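Soup Stop: The Dumpling Counter at Goodwin Station

9 December 2024

Regular readers will remember that in August we promised a full report on the food hall under Goodwin station. It took us until now, mostly on account of the line at the dumpling counter.

The counter is called Ruma and has 7 stools, 5 of which face a wall. There are no reservations and no menu to speak of, only a board with the day's fillings chalked on it. When a filling runs out, it gets wiped off with a sleeve. On our first visit the pork and chive went while we were still deciding whether we were in the right line. We were in the line for the restroom.

The second visit went better. A bowl of broth with six boiled dumplings costs less than the train ticket you need to get there, and the wrappers are thick enough to stand up to it. The fried ones come with vinegar and a heap of shredded ginger. Ask for chili oil and you will be given a look, then the chili oil.

Budget travelers should know that the day pass covers the ride from Andent, 27 minutes each way, and that lockers on the lower level fit a backpack if you punch it a little. Locker 951 does not lock. We report this as a public service and would like our umbrella back.
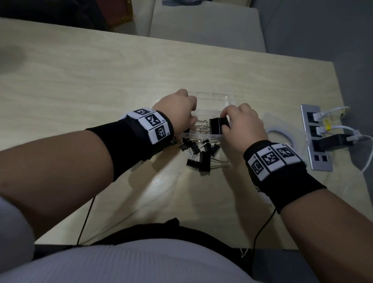
The boiled ones are better at Nulilard, according to a reader who wrote in after our last issue, and anyone who pays for the fried is paying for the noise. The same reader adds that the broth at Ruma is too salty by evening and that we should go at eleven, when the cook is still tasting it.

We went at eleven. The broth was excellent, and the line was out past the ticket machines. Nulilard is on our list for next time, two stops farther on. Bring cash and small bills.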